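Progress report to Presstead small builds fund
Project: Serkero (hand-held grippers for folding clothes, home build)
From: Yevdokiia Mykhailiuk
To: Enda Ní Mhurchú
19 June 2020

Enda - short one, I know you need it before the panel call. Budget table is in the other attachment. Anything marked OPEN at the end needs a yes or no from you.

Where we are

Both hand-held grippers are built and in use. Same linkage left and right, blue pads on the fingers, metal pivots all through. The build bench is still the shared workshop at Ukdale, but the folding work has moved to the bedroom at home. Bed is big enough to lay a garment out and come at it from either side, and the pads don't catch on the quilted cover the way they did on the workshop felt.

Started with towels in March, moved on to tops and thick stuff since. Dark garments are the hard ones. Edges get lost, layers look like one layer. So that is what most of this period went on.
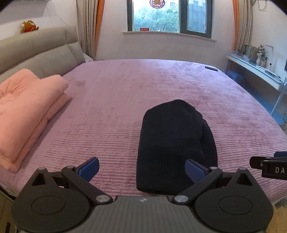

What changed on the hardware

Pads. Old ones were too hard and slid off anything fuzzy. New ones are softer, cut by hand, glued then clamped overnight. Second batch came out better than the first, I had the glue too thick.

Pivots. Had two work loose in one afternoon. Threadlock on all of them now, plus a check before each session. Adds a couple minutes, fine.

Opening width. Went wider. The fingers can now go either side of a folded sleeve bundle without nudging it. Downside is a longer squeeze on the trigger and my hand gets tired by the end. Mussa (the trigger redesign) is meant to fix this, see below.

What changed in how we work

Each fold is now done as a fixed order: flatten, sides in, bottom up, turn. Before this everybody folded how they fold at home and the recordings were a mess to compare. Wrote it on one sheet of paper and taped it up.

Sessions are 30 minutes then stop. Longer than that and the folds get sloppy, you can see it in the clips. Target for the period was 100 clean folds and we passed it in the last week. Not counting the towels.

Biggest problem is still the underlayer. On a heavy black top the fold underneath sticks out a bit along one side, and you have to choose - grab both layers together or go for the top one and tuck the other after. Grabbing both is quicker but drags the hem off line.

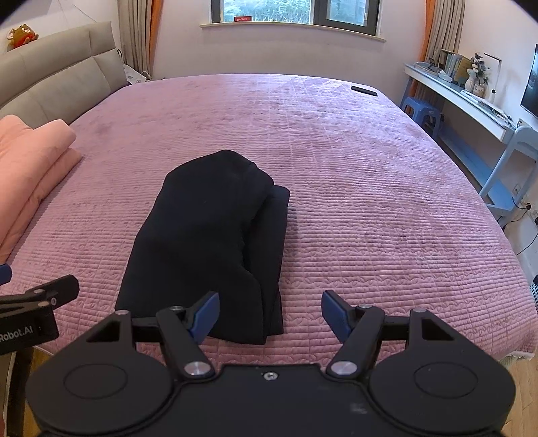
Tucking after is slower and gives a flatter result, so we settled on that for anything thick. Thin shirts we still grab both. I tried one rule for everything and it was worse on both kinds, dropped it after a day.

Where the garment goes on the bed matters more then I expected too. Too close to you and the wrists bend badly, too far and you're leaning. Will mark a spot with tape next period if the tape doesn't wreck the cover.

Money

Grant was 2000. Spent to plan on parts, a little over on pad material becuase of the bad first batch. Took the difference out of the travel line, no travel anyway. Receipts are scanned, nothing missing except one from the screw supplier, chasing.

Behind schedule

Mussa trigger. Drawn, not printed. Ukdale printer was down and then there was a queue. Expect first test part early next period.

Write up of the fold order. Half done. Mostly needs pictures of each step and somebody to read it who hasn't done it before.

Next

- print and fit the Mussa trigger on one gripper, leave the other alone to compare
- same dark garments again with the tape mark
- start on things with hoods
- finish the write up, send you the draft

OPEN
- can the unspent travel go to pads and pivots for good, or do I need the form again?
- does the panel want clips or is the written part enough?
- end date. I would like 30 days extra for the trigger, no extra money.

Sorry for the state of this, typed between sessions. Call if anything is unclear, mornings are best.

Yevdokiia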